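We use cookies to improve your visit. By continuing to browse you accept our cookie policy.

Vamov Quad Skates — four months on

I bought these in May for our beginners' roller derby nights at Sarngate, having hired the most dreadful old boots for far too long, and I have to say I've grown very fond of them! They cost me £216, which made me gulp a bit, but the ankle support is lovely and I haven't had a single blister (my old pair gave me 6 in one evening).

The wheels are on the hard side. On our sports hall floor they slide beautifully when you want to stop in a hurry — less beautifully when you don't — and I'd swap them for something softer if you're just starting out. The toe stops are big and grippy, and the laces are long enough to go round twice, so do tuck them in.
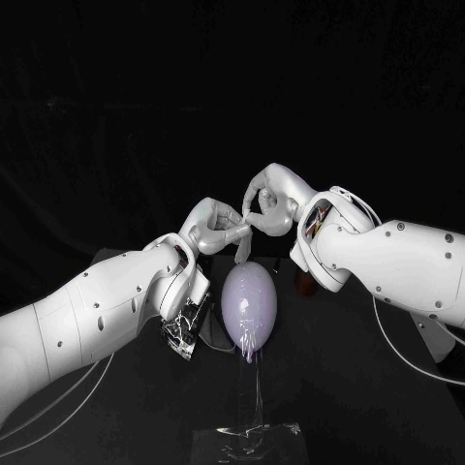 Sandra Horrocks wrote to say that hers came up half a size small, and that the Taltis pair she tried afterwards were roomier in the toe but wobbled dreadfully on crossovers. I'd go up a half size too, especially if you like a thick sock.

Sign up to our newsletter for new reviews. Unsubscribe at any time.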